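Tue 17 August

I have now had the same link sent to me by several readers, so I suppose I should say something about the Endlow pond. The claim going round is that a pond survey there found 147 species of single-celled life in one jar of water, and that 10 of them are new to science.

I would like that to be true. I spend a silly amount of my spare time looking at pond water. But the piece everyone is sharing is a press notice from Zerura, who sell the DNA kit that was used, and it gets very vague at the point where I wanted it to be clear.

What the kit does is read short bits of DNA and match them against a list of known ones. If a bit has no match, it goes down as unknown. An unknown bit could be a new species. It could also be an old species that somebody drew beautifully a century ago and that has never been sequenced, and there are a great many of those. Or it could be a copying error, or something that blew in off the field.
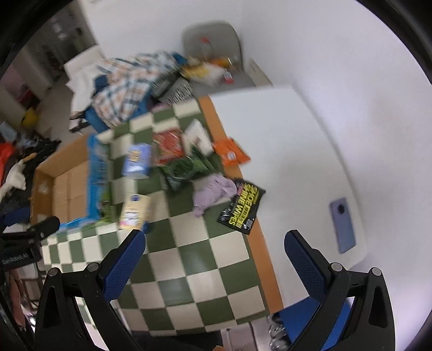
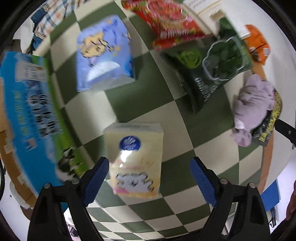
My other grumble is the jar. One jar, one day, one corner of the pond. I've taken 2 samples from the same ditch an hour apart and found quite different things in them – the stuff lives in patches, and it comes and goes with the weather. The Fluvano survey went back every month for a year before putting a number on anything, and even then they called it a first list.

Zamudio wrote in under my last post to say I was being unfair, that the old drawings are often too poor to match to anything, and that if we wait for every one of them to be sequenced we'll still be waiting in 100 years. Fair point about the drawings. Some of them are little more than a blob with a hair on it.

I still don't think "no match" and "new" are the same word. Show me the living cell, a decent photo, a few measurements and the DNA from that same cell, and I'll cheer with everyone else. The full list is meant to be out in September. I'll read it then, starting with the methods.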